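Talow Session Software
Recording, alignment and review tools for hand-held gripper work 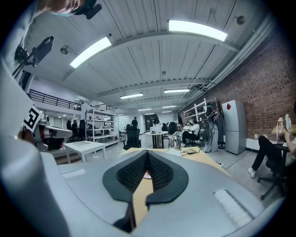
View from the hand-held gripper at a desk in an open workshop, with a square marker visible at left.

Overview

Talow is a desktop software package for teams that record manipulation tasks with hand-held grippers and prepare those recordings for use in robot control and planning. It covers the period from the start of a recording to the point at which a session is accepted into a training set. It is developed and supported by Wegener from its offices in Skundotdale.

The software is licensed to universities, technical colleges and industrial research groups. It does not include gripper hardware, and it is not tied to any one gripper design. Sites provide their own tools, cameras and markers, and describe them to Talow in a short device profile.

Recording

The recording module accepts video at 60 frames per second together with finger opening and motion sensor data. Each stream is stamped against a common clock when it arrives. If a stream drops out, the operator hears a tone and the gap is written to the session log.

Operators may start and stop a take from the keyboard, a foot switch or a button on the gripper, where one is fitted. A take may be marked as good, doubtful or rejected as soon as it ends. Rejected takes are kept until the session is closed.

Alignment and tracking

Talow estimates the path of the gripper through the workspace by combining the wrist camera view with motion sensor data. Where square fiducial markers are present, their positions are used to fix the scale and origin of the path. Sites working without markers can set the origin by hand from any still.

Ceilings, brick walls and other fixed parts of a room are generally useful for tracking. People, chairs and doors that move during a take may be masked, either by drawing a region or by using the supplied person mask. Masked regions are ignored by the tracker but remain in the stored video unless the privacy export is selected.

Takes with a tracking error above the site limit are placed in a separate queue. The default limit is 2 mm and can be changed by an administrator.

Review

The review screen shows the video, the gripper path and the finger opening on one timeline. Reviewers can trim a take, split it into steps, add labels from the site's own list and leave notes for the operator. Changes are saved as a layer over the original recording, which is never altered.

A session may hold up to 2000 takes. Larger collections should be divided by task or by workstation.

Planning and playback

The optional Tarkeo module converts an accepted take into a motion plan for a robot arm. It checks reach, joint limits and speed, and reports the moments at which the plan cannot be followed. Plans are shown in simulation before they are released to a controller. Release requires sign-off by a user with the supervisor role.

System requirements

64-bit Linux workstation with a dedicated graphics card
32 GB of memory (64 GB for Tarkeo)
Solid-state storage, 4000 GB recommended for shared sites
Wired network connection for floating licences

Licensing and support

Licences are offered by the seat or by the site, for a term of one year. Installation help and one day of operator training are included with a site licence. Current licence holders will receive the next release in September at no charge.

Enquiries about quotations, trial licences and academic terms should be directed to Marlene Kasten, Product Manager, Wegener. Please state the number of workstations and the type of gripper in use.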